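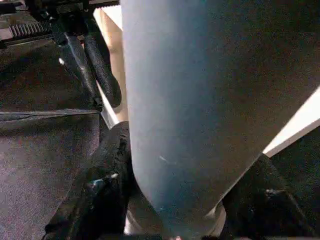
Wikby研究院 操作学习研究部 | 部门动态 | 访谈

示范数据的采集与取舍：访Kimaro项目数据采集负责人Gil-soo Won

2021年5月6日

Kimaro项目自立项以来，承担着为双臂操作策略提供示范数据的任务。项目组以遥操作方式采集人类操作员的动作，经审核后交由模型组训练。近日，部门宣传组就采集规程、操作员培训和数据审核等问题，对项目数据采集负责人Gil-soo Won进行了访谈。以下内容根据谈话整理，并经本人审阅。

谈及目前的进度，Gil-soo Won介绍，截至上月底，入库的有效示范共4,000条，覆盖33种任务，其中以管件和框架类的装配动作所占比重最大。他表示，总条数是对外汇报时使用的口径，组内更关注每种任务之下初始条件的分布。“同一个任务录了几百条，如果零件每次都摆在同一个位置，模型学到的就是那个位置。零件稍微挪开，它还会往原来的地方伸手。我们第一阶段的数据里，这样的情况相当多，后来有一部分没有再用于训练。”

据介绍，第二阶段开始后，项目组对采集规程作了较大修改。每条示范开始前，由辅助人员按照随机生成的摆放表放置零件，操作员不参与摆放，也不提前查看摆放表。Gil-soo Won认为，这一安排对数据质量的影响超过了此前的几次硬件调整。“操作员自己摆零件，会不自觉地摆成顺手的样子。管子朝向自己惯用的那只手，框架的开口对着机械臂。这些习惯本人往往意识不到，翻看录像时才会发现。”

关于任务的选择，他谈到，装配类任务之所以成为重点，与模型组提出的需求有关。模型组希望获得双臂之间存在配合关系的长时段示范，例如一侧手臂稳住工件，另一侧手臂完成对位和插入。单臂抓放任务的数据在业内已较为充足，继续投入人力的意义有限。管件外形简单，成本低，损坏后容易更换，同时对位的难度又足够高。“圆柱形的东西看起来好抓，夹持以后会转、会滑，轴线有一点偏斜，插接的时候就对不上。操作员要学会在插入之前先修正姿态，这个修正动作恰恰是模型最需要看到的部分。”

对于视角的设置，Gil-soo Won作了较为详细的说明。平台同时记录头部视角和腕部视角。头部视角覆盖工作区的整体布局，双臂与工件的相对关系主要由这一路提供；腕部视角距离近，能够反映夹指与工件表面的接触情况，但视野容易被工件本身占满。在管件任务中，抓取完成之后，腕部画面的大部分往往是管壁，背景所剩无几。项目组内部曾就是否在抓取完成后停用腕部视角进行过讨论。

“当时有同事提出，画面里大半都是一根管子，信息量太少，不如省下存储。我的意见是保留。管子边缘在画面里的倾斜方向，本身就说明了夹持姿态。打滑的时候，头部视角基本看不出来，腕部视角里管壁的位置会有变化。”他表示，讨论之后各路视角全程保留，由模型组自行决定训练时如何使用。 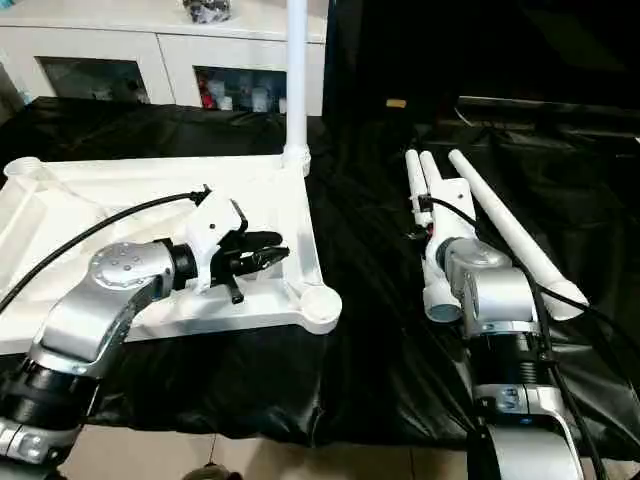 图：双臂平台工作区，黑色台布上放有白色框架与长管。

工作区的布置同样经过多次调整。Gil-soo Won谈到，早期使用浅色台面，白色工件与台面的对比度不足，标注人员在Nolitz软件中逐帧复核时常常无法确定工件的边缘，复核一条示范所需的时间明显延长。改铺黑色台布以后，轮廓较为清楚，但台布表面有反光，褶皱的位置也难以保持一致。项目组就此征求过模型组的意见，最终决定不对褶皱作统一要求，每次换班时仅检查台布是否妨碍手臂运动。

“有人建议把台布绷紧、压平，做成一块干净的背景。绷紧之后录了几天，数据确实好看，模型换到别的台面上表现却不理想。后来就恢复了原来的做法。实际使用的环境里有柜子，有帘子，地面也会进入画面，我们不打算把这些都清走。”

在操作员培训方面，项目组现有持证操作员10名，均通过了部门组织的考核。新进人员先学习平台的安全规程，再从单件抓放练起，达到要求后方可参加双臂任务的采集。培训期内录制的数据单独存放，不进入正式数据集。Gil-soo Won指出，操作员上手的快慢与其是否具备机器人专业背景关系不大，有装配、缝纫等手工经验的人员往往适应较快，而熟悉控制算法的同事反而容易把动作做得过于生硬，倾向于一步到位，省略试探和回退。

他特别提到了操作风格差异的问题。不同操作员完成同一任务时，先后顺序、手臂分工乃至停顿的位置都可能不同。部分操作员习惯先取长管，再调整框架；部分操作员则先用另一侧手臂把框架稳住。项目组曾考虑制定统一的动作顺序，并编写了一份操作范本，试行至去年7月后停止。

“范本推行以后，数据整齐了，操作员却开始背动作。零件位置变了，他还按背下来的顺序做，做到一半发现不合适，再退回来重做。这种犹豫录进数据里，模型也会照着犹豫。现在的规定只写明起始状态、完成标准和禁止动作，中间过程由操作员自行判断。每条示范都登记操作员编号，模型组如果需要按风格筛选，可以查到。”

关于禁止动作，他举例说明，操作员不得依靠夹指以外的部位推挤工件，不得让两侧手臂在无任务需要时交叉，也不得在工件受卡时持续加力。出现受卡情况，应当松开夹指，退出后重新对位。按规定，整个回退过程须完整录制，不得中途停止后另起一条。

失败示范如何处理，是访谈中谈得较多的一个话题。项目初期，凡未能完成任务的录制一律删除。Gil-soo Won坦言，这一做法后来被认为是一个失误。“删掉的那些，有很大一部分是差一点就成功的。工件已经到了位置，角度不对，操作员修了两次没有修过来，时间到了。这样的片段对训练评价模型很有价值，当时都没有留下来，现在再想补录，很难还原。有意去演一个失败，和真的没做成，动作是两回事。”

目前，失败示范与成功示范同等保存，在审核环节注明失败发生的阶段和类型。审核工作通过项目组自行开发的Detgate系统进行，分为自动检查和人工复核两级。自动检查主要针对数据完整性，包括各路视角的时间戳是否对齐、关节数据有无缺失、录制时长是否超出限定范围。人工复核由两名审核人员分别进行，意见不一致的，提交当周的例会讨论。审核人员不得复核本人操作的示范。

据Gil-soo Won介绍，上一轮审核共退回105条示范，退回原因以时间戳错位居多，其次为起始状态与摆放表不符。时间戳错位的问题已经查明，系一路视角的采集程序在长时间运行后出现延迟累积所致，现已改为每次换班重新启动采集程序，并在开录前进行一次对时。起始状态不符的问题仍在整改之中。他表示，摆放表上的位置以台面坐标给出，辅助人员依靠目测放置，误差难以避免，下一步拟由系统拍摄起始画面并与摆放表自动比对，偏差过大的当场提示重摆。

被问及线缆、台布等现场因素对采集的影响时，他谈到，线缆管理占用的精力比预想的多。手臂运动范围较大时，线缆有可能被拉紧或挂住夹爪，操作员通过遥操作设备不易察觉，只能依靠现场的辅助人员提醒。为此，规程中增加了每录制一个批次即检查一次线缆走向的要求。“这项检查很枯燥，大家起初不太愿意做。后来有一次接头被拉松，半天的数据都要重录，从那以后执行得就比较到位了。”

谈到操作员的工作强度，Gil-soo Won表示，遥操作对注意力的要求较高，连续作业时间过长，动作质量会明显下降，表现为对位次数增多、松开夹指的时机偏早。项目组实行轮换制度，操作员在采集与审核两个岗位之间交替，既有利于休息，也有助于操作员从审核者的角度了解自己的动作在数据中呈现的样子。有操作员在审核岗位工作一段时间后，主动提出放慢接近工件时的速度，以便夹持前的画面更为清晰。该建议已写入现行规程。

对于数据集今后的规模，他持较为审慎的态度。模型组希望在下一阶段继续扩充，他本人则主张先补齐现有任务中覆盖不足的部分，特别是工件处于工作区边缘、需要换手或需要翻转的情形。“现在有几种任务，中间区域的数据非常密，靠边的地方很少。再往中间加，评测成绩可能还会涨一点，但解决不了实际问题。靠边的示范录起来慢，手臂伸展受限，操作员也不喜欢录，所以必须由计划来安排，不能靠自觉。”

关于数据的共享，Gil-soo Won说明，现阶段数据集仅供院内各部门申请使用，申请时须写明用途及所需任务类别，由项目组按批次提供。画面中如出现人员面部，须在入库前处理。规程文本和摆放表生成工具不受此限，院内同事可直接向项目组索取。已有两个部门参照该规程开展了各自的采集工作，并反馈了修改意见，其中关于完成标准的表述过于笼统的意见，项目组已经采纳，修订版正在征求操作员的意见。

访谈最后，他就准备开展同类工作的部门提出了一点建议：在正式采集之前，应当先小批量录制，并请模型组完成一次从训练到评测的完整流程。“我们当时是先录了几个月，再交给模型组。交过去才知道夹爪开合的数值记录方式和他们需要的不一样，转换起来丢了精度。这种问题录几十条就能发现，没有必要等那么久。”

（操作学习研究部宣传组 整理）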